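Plellach Garment Storage Bag, Large

Item 825 - Gistov Home Storage

A zippered storage bag for winter coats, comforters and spare bedding. The large size takes one bulky adult coat and two or three sweaters, or one full-size comforter. The bag closes on three sides, so the lid folds all the way back for packing.

Details

Outside size when full: 29 x 20 x 11 inches
Capacity: 70 liters
Material: woven polyester with a clear window on the lid
Handles: two, one on each short side
Zipper: two-way, with cloth pulls
Colors: gray, navy, sand
Sold singly or in packs of 3

The Plellach replaces the older Filip bag, which had a single handle and a zipper on two sides only. The Filip divider panels do not fit this bag. If you have Filip bags already, the two stack together without trouble as long as the Plellach goes on the bottom.

What it is for

This is a bag for seasonal storage in a closet, on a shelf or under a bed with enough clearance. It is not a vacuum bag and has no valve. Down and synthetic fill should not be kept flat for months at a time, and the sides here are soft enough to let the contents keep some of their thickness.

The fabric breathes a little. It keeps dust off but it is not waterproof, so do not use it on a basement floor or in a shed. For damp rooms, see the Zondero lidded bin instead.

Packing a padded coat

Wash or air the coat first and let it dry completely. Seams and cuffs take the longest, so check those before you pack. Empty the pockets and close the zipper. Lay the coat on a bed, fold the sleeves in and fold the body over once or twice, pressing the air out with your forearms as you go. Put it in the bag with the thickest part in the middle and close the zipper slowly from both ends.

Do not force it. If the zipper strains at the corners, take out a sweater.
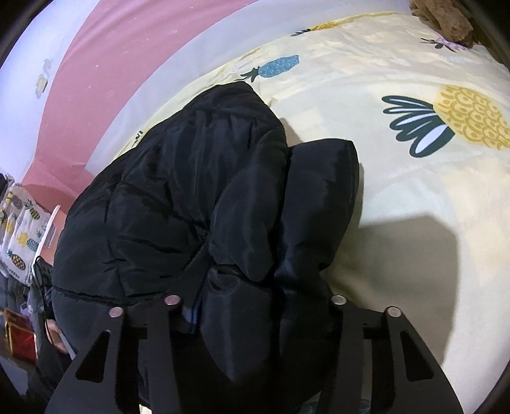 Care

Wipe with a damp cloth and mild soap. Do not machine wash or iron. Leave the bag open until it is dry. A stiff zipper can be eased with a little candle wax rubbed along the teeth.

Shipping and returns

Bags ship folded flat. Unused bags can be returned in their original sleeve - please keep the paper insert, as it has the color code on it. Replacement zipper pulls are free for the first year.

Customer note

"I keep two of these on the top shelf of the hall closet and swap them over in May. The handles hold up well. I would like a bigger window." - Liviu Pop

Also in this range

Plellach Garment Storage Bag, Medium
Plellach Shoe Bag
Zondero Lidded Bin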